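From: Nelu Munteanu
To: arrangers list
Subject: Re: [arrangers] fake stems in a narrow neck — help?
Date: 13th October

Hi Vangelis and everybody,

I've been meaning to answer this since the start of the week, and then the Zutora order came in and I lost two evenings to unpacking it. Anyway!

Vangelis Chatzigeorgiou wrote:

> I bought a big bag of artificial stems for the front hall at Skosanley
> and they will not behave. The vase has a skinny neck, so everything
> shoots straight up in a clump or else flops to one side. Do people
> trim theirs? Bend them? Fill the bottom with something? I'd also like
> to know if anybody mixes colors or sticks with one. Mine are all
> over the place, and my sister says it looks like a gas station.
>
> Vangelis

First off, tell your sister I like gas station flowers. I mix colors all the time. My rule (if you can call it that) is that the blues and purples can go together in any amount, and then I let the vase do the warm part. I've got a yellow glass one with that bumpy honeycomb pattern all over it, short body, narrow neck, and it makes even the cheapest stem look like you meant it.
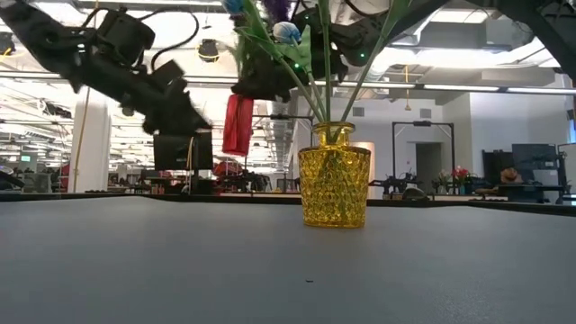

About trimming: yes, but go slow. Most of the bagged stems have a wire in them and are way too long for a short vase, which is why yours flop. I hold the stem up next to the vase, decide where I want the head, and cut with real wire cutters, never the good scissors. I ruined a pair from Lazăr that way and I'm still mad at myself. Or if you don't want to cut, fold the last couple of inches back on itself. That makes the bottom fatter, and in a narrow neck fatter is good, the stems jam against each other and hold still.

I do leave one stem long and let it lean way out to the side. Everything the same height is what gives you the clump.

As for filler, I know Puketti sells those little clear beads, and I used them for years, but with colored glass you can see through it a bit and the beads looked messy to me. I went back to nothing at all. If the vase is tippy, put some clean gravel in first and push the stems down into it.

The other thing I'd say is lay everything out before anything goes in the vase. I know it sounds fussy. Just dump it on a mat and push things around until you can see what goes with what — the white tulips especially, because closed blooms all look alike in the bag, and then you put two side by side and they start to look like a pair. The leaves need opening out too. They come squashed flat and you have to pull each one away from the stem with your fingers and give it a little curve.

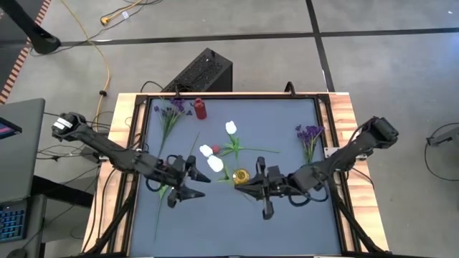 White tulips and the small purple bunch, laid out on the mat.

I usually stop at 5 or 7 stems in a neck that size. More than that and you can't get the last ones in without dragging the others out by their leaves.

Oh, and dust! Somebody asked last month and I never answered. Hair dryer on cool, outside. The feathery kinds are the worst for it, so don't put those near the kitchen.

Vangelis, what color is your vase? And are the stems wire or just plastic? If they're just plastic, forget what I said about folding, they'll spring right back.

Nelu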